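Ticket 821
Subject: Capsule coffee machine gives half a cup, then stops
Opened by: Esmaeil Moradi, Catside, Pustville office
Category: Kitchen and small appliances
Status: Waiting for reply

Tuesday, 09:10, Esmaeil Moradi
Good morning. I want to report a problem with the white capsule machine. When I press for a long coffee, it starts normally, then the sound of the pump becomes higher and the coffee stops at half. The button lights stay on, no error. It happened with three different capsules from the same box, so I do not think that the capsule is guilty.

What I did already: I switched it off at the wall for ten minutes, I emptied the used capsules, and I washed the drip tray with its grate.
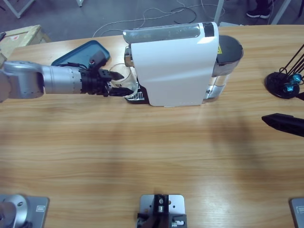 After washing I tried again with only water, no capsule inside. It gave 50 ml and then the same high sound. I measured with the kitchen jug and not by eye. Please tell me if I should continue or leave it alone.

Tuesday, 09:45, Bukola Garba, Fodura support
Hello Esmaeil, thank you for the clear report. Please check these points and write the result of each one:

1. Take the water tank off, rinse it and put it back. Press down until it sits completely.
2. Look at the small valve under the tank. Is there any white scale on it?
3. Run plain water two times, no capsule, and measure both.
4. Tell me the date of the last descaling, if somebody wrote it down.

Tuesday, 11:20, Esmaeil Moradi
Results:

1. Done. The tank was not sitting straight, I felt a small click when I pushed it.
2. Yes, a thin white ring. I wiped it with a soft cloth and some vinegar.
3. First run 50 ml again. Second run 300 ml in total before I stopped it myself, but with two short pauses.
4. I did not find any date. The cupboard list from Bakhtiari says only "descaler, one bottle, unopened", so I suppose it was never done.
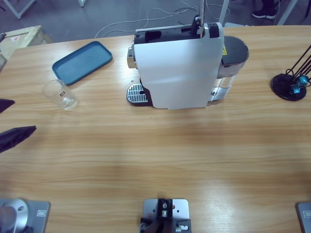 I would like to do the descaling today after lunch, but I have one doubt about the amount. The bottle says to use half of it for one treatment, and the paper is not clear if the water must reach the maximum line. Also the liquid needs a bigger jug under the spout. For my water tests I can use the clear glass with the small red logo, but it is too small for a whole tank. The two teal capsules in the holder I will keep for the test coffee at the end.

Tuesday, 11:50, Bukola Garba
Half the bottle, then water up to the maximum line. Put the jug under the spout before you start, let everything run through, then rinse with two full tanks of fresh water. Please do not use vinegar inside the tank, only the descaler.

Tuesday, 15:35, Esmaeil Moradi
Descaling and both rinses are finished. The first rinse had small white pieces in it, the second one was clean. The pump sound is lower now and there are no pauses. I made one long coffee and it came until the end. The counter in the service menu shows 678, if this number is useful for you.

I ask you to keep the ticket open until tomorrow morning, so I can try it from cold.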